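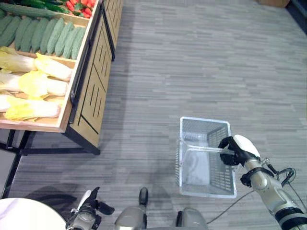
basket in the right hand, cabbage and cucumber end of the stand. shopping task, Otis on the floor

ok thread bc people keep asking why we lost the whole afternoon. short version: the right hand let go when nobody told it to. long version below, typing fast, sorry

1/ The task is boring on purpose. Walk the produce stand, hold basket in right, pick with left, put it in, move on. Otis had done 19 clean runs before lunch. I was already writing the nice email to Refilwe in my head

2/ Run 20. Halfway along the stand the right gripper opens. No command in the log. Basket goes straight down on the carpet, veg rolls under the stand, I say a word

3/ First guess was grip force. Handle is smooth plastic, we run it low so it doesn't crack. Bumped it up, ran again. Fine. Ran again. Fine. Felt very smart for a good 8 minutes

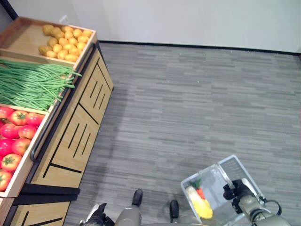 tomato end. gripping the basket by the edge here

4/ Then it dropped it again, with the force UP. So not force. Lerato Mthembu called it from her desk without even standing up: "what's the arm doing when it goes." Reaching out and twisting. Every time. ugh

5/ Pulled the joint logs. Wrist roll past a certain angle, and the hand controller blinks off the bus for 300 ms. Comes back, reboots into its default state. Default state is OPEN. who picked that. (me. I picked that, in October, for easier tool changes)

6/ So two problems stacked up
- connector on the wrist cable losing contact when it twists
- a hand that lets go on restart instead of holding

The cable is a part you swap. The second one is the one that scares me, today it's a basket of veg, the Jimenley job has glass jars

7/ Safety bit bc someone will ask. Nobody was in reach, we keep people behind the tape when the arms are live. Estop got hit both times. But the e-stop did NOT catch the drop, it can't, the thing is already falling by the time your hand moves. Please don't count estop as your plan for dropped loads

8/ What we checked, in order, steal this if you have the same hand
- power off, basket out, arm supported
- connector seated? wiggle it. ours clicked in a bit further, bad sign
- turn the wrist by hand thru full range w/ a meter on the line
- look at the fingers and the joint up close, from the wrist cam

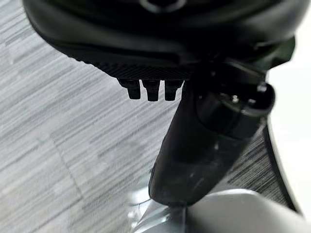
9/ Finger: scuffs and smudges, nothing I'd lose sleep over. Screw on the joint is there. Meter was the one that told us, line cuts out at the same angle every time. Cable it is

10/ Fixes going in
- new cable with more slack at the wrist, Moura is sending 2
- on restart the hand now reads its last position and HOLDS, opening needs an explicit command
- if the hand drops off the bus the arm stops and yells, right now it just carries on like a champ with nothing in its fingers

11/ Refilwe Dlamini wants the hold change on the Flellach units too before anybody runs with a load. Agree. Pushing it tonight if the tests pass, they are at 2 failures rn and both look like my typos

12/ no more runs with glass til the cable is in. will post the before/after logs on this thread when I have them. going to find whatever rolled under the stand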